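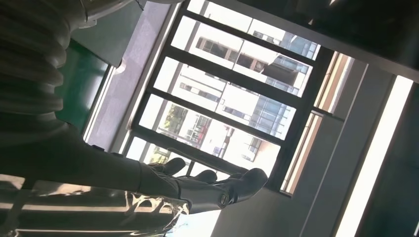

Wrist camera, hand stretched out towards the window. Building opposite is very bright.

**Hand stops dead with error 863, but only in the mornings?**

Hi all, hoping somebody has met this one. We've got a Flolberg arm with the dark hand on the end, and since we moved it to the window side of the room in November it keeps dropping out halfway through a reach. Arm goes out, fingers start to curl, then everything freezes and I get 863 on the pendant. The manual says "tracking lost" and leaves it at that (thanks, manual). If I clear it and send the arm home it'll run happily for a while, then do it again.

What I've tried so far: restarted the controller, reseated the plug at the wrist, turned the speed down to 40 per cent. The slower speed made it worse if anything! After lunch it hardly ever happens. On Thursday it tripped before I'd finished my tea and then behaved all afternoon.

My worry is that when it freezes it keeps its grip, and I've been reaching in to free whatever it's holding. Is that daft?

*Veronika Mészáros*

---

**Sadao Nishimura**

Yes, please stop reaching in! A frozen hand is still a powered hand, and on ours the fault can clear itself and the move carries on from where it left off. Hit the emergency stop first, every time, and then look up how your model lets go with the power off. Ours has a release in the software and a manual one, yours may be different.

As for the 863, I'd bet on glare. Look at how washed out everything is through the glass in your picture. If the camera sets its exposure from the window, the things near the hand go too dark to follow, and a slow reach just keeps it pointing at the light for longer. Try this before you buy anything: pull a blind down or tape some card over the panes, put the speed back to what it was and do 50 reaches in the morning. If it gets through those, lock the exposure by hand and try again with the card off.

You've also got shiny plastic sheeting under the forearm with the sun bouncing off it. I'd shift that too, or swap it for something dull.

If it still trips with the window covered, I'm wrong and it's back to the cable.

---

**Porka**

could be the cable inside the sleeve, had that on a Baek. Took 2 goes to find the break. wiggle it and see (power off obviously)

---

**Veronika Mészáros**

Thank you both, and point taken about my fingers. Card is going up tomorrow at nine and I'll do the sleeve check afterwards if I need to.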